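Skeddale Automation

About us

Print this page | E-mail this page

Small shop, two-arm robots. Set up by Gwilym Jenkins in the back half of a former feed store in Drusimton, still there, more of it now. We build and program benchtop handling cells for people who make small parts and can't justify a big line. Plastic mostly. Some light metal.

Most folks who find this page want to know about visiting, so that first and the company history after.

Visiting the shop

Open day is every August, on a Friday, doors at 10 and we run till the last person leaves. Last one brought in 641 visitors, which was too many for the parking lot and very nearly too many for the coffee. Thank you to everybody who parked up the hill and walked down. Next time there will be a shuttle from the Pruralthorpe side, we've booked it already.

What you get: a walk through the build area, a look at the wiring benches, then the demo cells. Demos start on the half hour. Groups of 23 max, becuase that's what fits behind the rail with everyone able to see. Kids welcome, closed shoes please. No need to sign up for open day, just turn up.

Rest of the year, visits by appointment. Bring your own part if you have one. We like that better, to be honest, a part we have never seen tells you more in ten minutes than our brochure does. Send a drawing ahead if you can so we can think about fingers.

The Jara cell

The one people ask for. Jara is our two-arm bench cell, both arms on one rail along the front, working in toward the middle of the table. Demo is bimanual handling: pick up, hold between two grippers, turn, hand over, set down. Sounds like nothing. Try writing it. Two arms pulling on one rigid part will fight each other if the timing is off even a little, and the part either slips or takes a mark. Getting that to behave is most of what we do all day.

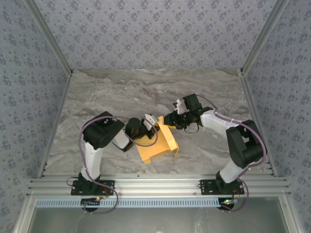

Jara at work: both grippers on a yellow plastic part, just above the table.

Come close and look at the wrists, that's where the questions usually start. Cable routing too. We leave plenty of slack in the loops and visitors with a maintenance background always have opinions on it, keep them coming. Two of our last design changes came off comment cards.

Demo runs 19 minutes including questions. After that anybody who wants can stay and jog an arm by hand with one of the engineers next to them. Slow speed only. Line gets long after lunch so come early if that's what your here for.

How we got here

Gwilym spent his first working years fixing packaging lines, mostly other people's, mostly at night. Started Skeddale with one secondhand arm and a customer in Pruralthorpe who needed brackets turned over. Second arm came when the brackets got bigger. That was the first two-arm job and we never really went back to singles, though we'll still service them.

Today there's a build team, a software team and a front office that answers the phone. Everybody takes a turn at open day. If the person showing you round does payroll, ask them anyway, they've seen the demo more often than the engineers have.

What we take on

Part handling and re-orienting. Handover between stations. Small assembly where one hand has to hold and the other has to do something. Training for your own staff, at our place or yours. Feasibility trials on your part, written up with video, pass or fail.

Not: welding, painting, food, anything heavier than a person can comfortably lift off a bench.

Schools and colleges

Free visits in term time, mornings. Two adults per class at least. We can do a longer session with programming on the bench simulators, ask for the half day. Bus can turn in the yard, just tell the driver to use the lower gate, the upper one is for deliveries.

Related

Open day: directions and parking
Jara bench cell: overview
Sending us a part for trial
School visits: booking form
Jobs at Skeddale

Contact | Copyright Skeddale Automation, Drusimton | Back to top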